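3.2 Laundering Practice and Surface Wear in Household Linens 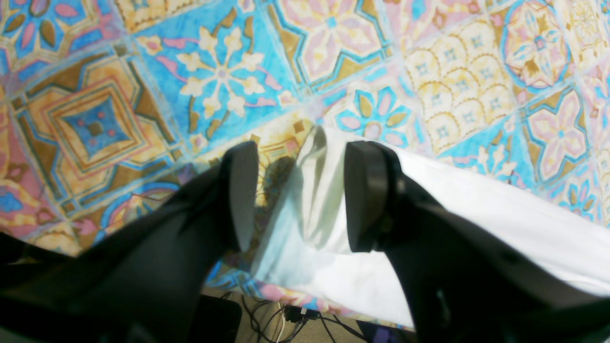 Household linens are seldom discarded because the fabric has failed in the strict sense. In the survey described in Section 2, the reason given most often for retiring a cloth was its look or feel, with tearing and holes a distant second. The difference matters for any estimate of service life, as the standard strength tests were designed for the second case and say little about the first. Creasing is a good place to start. A white cloth left bunched, as in Figure 3, holds folds that show as soft gray lines even on a brightly patterned surface, and respondents tended to describe linens in such a state as "old" or "tired" without regard to their age. We therefore treated retained creasing as a separate outcome and recorded it apart from color change and loss of mass.

Figure 3. Crumpled white cloth on a tile-patterned surface.

The household sample consisted of 115 homes in the Drondimitz district, each of which kept a laundry diary from November until the end of the heating season. Participants wrote down the wash temperature, the type of detergent, the drying method and whether the item was ironed. The diaries contain 2749 usable entries. Entries were excluded if the drying method was missing or if several items had been written on one line and could not be separated. Diary keeping was weakest on Saturday, the most common wash day, when many households ran more than one load and filled in the pages later from memory. Fairclough compared these pages with the meter readings supplied by the participants and found that the number of loads was usually right, while the temperature was often left at whatever had been written for the load before.

Drying method had a stronger link to retained creasing than wash temperature did. Linens dried on an indoor rack and folded over a single rail developed a fixed line at the rail, which later washing softened but did not remove. Items pegged by the hem on an outdoor line showed fewer sharp folds, although their edges were more often stretched out of square. Machine drying gave mixed results. When the load was taken out promptly, creasing was low. When it was left in the drum, the cloths set in irregular folds and were then ironed, or more often put away as they were. The diary form had no space for the time a load spent in the drum, and our account of this point rests on the follow-up interviews.

Those interviews were carried out by Sitompul with 5 households chosen to cover the range of drying methods. They lasted over 118 minutes in total and were held in the kitchen or laundry area. Two subjects came up that the diary had not asked about. The first was demotion. A cloth that was no longer thought fit for guests moved to daily use, then to cleaning, and was thrown out only when it no longer absorbed well. Several respondents could name the stage each item had reached, and one kept the stages on separate shelves. The second was the habit of washing kitchen cloths with bed linens to fill the machine, which exposed the lighter fabrics to higher temperatures than their labels advised.

The laboratory samples were plain-weave cotton squares, laundered in a Flanex drum under the conditions reported most often in the diaries. Crease recovery was graded by two readers working separately under the same lamp, following the scale set out by Kwok and modified by Fallik for lightweight cloth. The readers agreed closely at both ends of the scale and less well in the middle grades, where a shallow fold may look deeper or flatter depending on the direction of the light. Samples on which they differed by more than one grade were rested overnight and read again, and the second reading was used in the analysis.

Some limits should be noted. Drondimitz has hard water, and mineral deposits stiffen cotton in a way that could be mistaken for wear. Water softeners were present in a minority of the homes, but their settings were not recorded. The sample also leans toward owners of front-loading machines. The effect of fabric softener, which respondents used in very different amounts, is taken up in Section 3.3.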